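14 November 2023

Rain again, and the gutter over the back step has started its dripping, so I made a second pot of tea and decided that today would be a day for small things. I have been meaning to write more in this book and less on the backs of envelopes, which get thrown out with the recycling, and then I can never remember when I bought the bulbs or what I paid for the blinds.

The flowers came from the stall at Elwood, the one on the corner by the bus stop, and I only meant to buy a loaf. They had buckets of them out under the awning, mostly white and a very loud pink, and then one bucket of yellow and cream and orange all mixed together, and I stood there dithering with the bread under my arm until the girl asked if I wanted them wrapped. Fourteen dollars, which is more than I like to spend on something that will be in the compost in a week and a half, but it has been a gray month and I didn't regret it once on the walk home. They went into the white vase, the one I nearly gave away in March when I was clearing out the hall closet. I'm so glad I didn't! Every other vase I own has a pattern on it, and a pattern fights with a mixed bunch.

I have put them on the white table in the big room, toward the far side, against the plain wall. I tried them nearer the middle to begin with and they were in the way of everything, and then on the left, but there is that little gray hole in the tabletop over there for the cords and it bothered me to look at it with flowers beside it. (I know this is silly. A vase would have covered it nicely, but then where would the cords go?) At the far side they have the whole blank wall to themselves, and I must say that wall has never looked better. I had been thinking of a picture for it, and now I think I'll leave it bare till after the holidays.

The black tray has moved to the table too. It lived on top of the refrigerator for ages collecting mail and dead batteries, and I washed it this morning and was surprised by how handsome it was underneath. I like having a place where a glass can be put down without leaving a ring. White shows everything. I wiped that table twice before lunch and there was still a smear when the light came around. 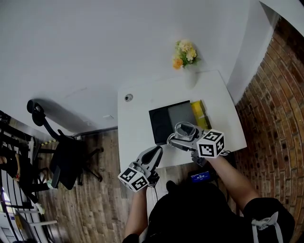 What should you do with cut flowers so they last on a table that gets used all day? Trim an inch off the stems at a slant, strip any leaves that would sit under the water, change the water every other day, and keep the vase away from the radiator and the fruit bowl.

I had that from the back of a seed packet years ago, and I copy it out again here so that I have it in one place. I always forget about the fruit. Last time I had tulips right next to the bananas and they had dropped by the third morning, and I blamed the stall, poor things, when it was my own doing.

After lunch I got to thinking about the rest of the room, as one does when one corner has been made nice and the others start to look sorry for themselves. The black rack on the left is the worst of it. Things get put on it for an afternoon and stay until spring. I did make a start, and filled one bag for the thrift store in Skovbridge, and then found the instructions for the old heater and sat down to read them, and that was the end of the sorting. The office chair is too big for that side of the table, really, with its headrest and its wheels, but it is the only one my back will put up with for a full evening, so it stays.

The brick I wouldn't change for anything. When I first came to see the place I had a list of 241 questions, or it felt that way, about the boiler and the windows and the damp, and then I saw that curved wall, all red and brown, with the wood-patterned floor running up to it, and I don't believe I asked a single one. In the late part of the day the color of it warms up the whole side of the room. With the orange in the flowers across from it, it was lovely tonight, and I sat with my soup and looked from one to the other like someone at a tennis match.

I still need to write to Fung about the lamp. They sent the wrong shade, the narrow one, and want $24 – no, I have just looked, it is $124, good heavens – for the wide one in linen. I may see what there is in Grusondale first, if the rain lets up.

Topped up the vase before bed. One of the cream ones has a bent stem, so tomorrow I'll cut it short and put it in an egg cup for the kitchen windowsill. Must also buy bread, having eaten almost the whole loaf.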